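**August, notebook 4, afternoon, the shoe task**

Started at the bench after lunch. Clémence Guérin was on the laptop, I was on the grippers. Goal for today: decide if the clogs can stay in the task list, and find out why the left gripper feels heavier to close than the right one.

First the left gripper, since it was annoying me all of last week. I opened the housing and took out the four screws of the front plate. The links move freely when the trigger is disconnected, so the problem is not in the pivots. I put one drop of light oil on each anyway and wiped it. The trigger spring was the old one from the first Cledel kit, which is stiffer. I changed it for the softer spring that we already have in the right gripper. Now they feel the same in the hand, or very close. Clémence tried both with closed eyes and could not say which was which.

Note for myself: the old springs are in the small jar next to the vise. Please do not put them back in the drawer with the new ones, they look the same when they are not under load.

After this I checked the marker plates. The right one had a little play at the base, so I put in a thin washer and tightened it. I did not re-glue. If it moves again we should print the base again with thicker walls, and I would like to do it in the stiffer filament and not in the one we used in spring.

Then the task itself. The rack goes at the back of the white board and the two clogs go in front of it, not parallel. The person must take one clog by the side or by the heel, turn it so the toe looks to the rack, and put it on a shelf. Then the other one next to it. We use both hands because one gripper alone lets the shoe rotate when it is lifted by the heel.

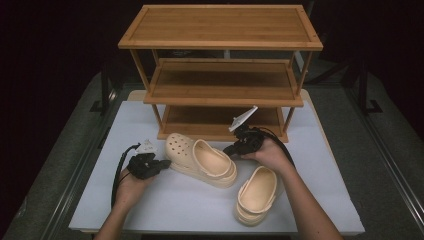 The cables are still my main complaint. They are long enough, but they lie on the board, and when I cross my hands the right one pulls a little on the wrist. I have two ideas. One is to run them up the forearm with a soft strap and let them drop behind the elbow. The other is to hang them from above on a light elastic, like people do with a soldering iron. The strap is quicker, so I will try it first. Clémence prefers the elastic because a strap takes time to put on, and each person who comes to help has a different arm.

We made 15 takes with the new spring. I kept the speed slow on purpose. My remarks, as I wrote them on the paper:

- Takes 1 to 3: too careful, long pauses. I was thinking about the spring and not about the shoe.
- Take 4: the clog turned in the grip and fell on its side. I kept it, we need some of these.
- Takes 5 to 9: good. Left hand steadies, right hand lifts from the heel.
- Take 10: I knocked the rack with my elbow. Delete.
- Takes 11 to 15: tried to put them on the middle shelf. It is possible but the wrist must go very low, and the plate on top of the gripper comes near the shelf above.

For the middle shelf I am not convinced. The top shelf is easy and open. I propose that we keep the top shelf for the normal takes and do the middle shelf as a separate task with its own name, so the two do not get mixed in the folder.

About how to approach the shoe. The sole is thick, and the first idea of everybody is to come from the front, low, and take the sole between the fingers. When I come this way I must open the fingers almost to the end, and the pads must be straight. If they are tilted, one pad touches first and pushes the shoe away over the board. The board is smooth, so a very small push is enough.

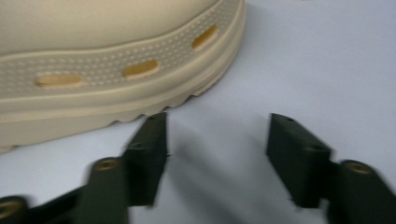 Clémence thinks a rubber face on the pads would solve this. We have a sheet of the thin rubber from Huet, the one that was bought for the feet of the printer. I cut two pieces, but I did not glue them today, because I want first the full set of takes with the plain pads. If we change the spring and the pads on the same day we will not know which one helped.

I also want to write down the maximum opening, because two people asked me. I measured it before lunch with the caliper and then lost the paper. To do again. When it is measured, write it with a marker on the inside of the cabinet door, together with the length of the finger.

Clémence looked at the recordings from the wrist cameras while I cleaned up the takes. Two things from her:

1. Fast moves are blurred. Not a lot, but the pads lose their edges. More light would help. The Votier lamp is still in its box on the upper shelf, and I will mount it above the board tomorrow morning.
2. The clogs are nearly the same brightness as the board. For us it is easy to see them, but she would like the same takes again on a darker surface, to compare. I have a gray cloth at home. It must be fixed with tape or it will travel with the shoe.

We also talked about the exposure. It was on automatic and it changes when the black fingers come near to something pale. She fixed it to one value for all the wrist cameras and made a note in the settings file. The recordings of this morning still have the automatic one. They are in the folder "plillari_shoes_old", do not mix them with the new ones.
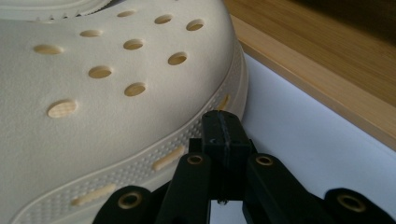 *Gripper closed, tip in front of the side of the clog.*

I would like a fixed rest position for the start and the end of every take, with the fingers shut. Now each of us starts where he wants, and Clémence must cut the beginning by hand. A small cross of tape at each side of the board is enough, I think. She agrees, but asks for the tape to be white and thin so it does not become a landmark.

State of the Plillari folder in the evening: 111 takes of the shoe task in total, if I take out the one with the elbow. Free space on the disk is around 900 GB, so no hurry for the backup, but I have started it and it runs over the night.

To do:

- [ ] strap for the cables, test on two different people
- [ ] mount the lamp
- [ ] measure the opening again
- [ ] tape crosses
- [ ] gray cloth from home
- [ ] rubber on the pads, only after the plain set is complete
- [ ] ask Clémence for the name she wants for the middle shelf task

The bench key is back on its hook. I left the left gripper with the front plate screws only hand tight, so whoever takes it first, please tighten them. The small hex key is in the lid of the case.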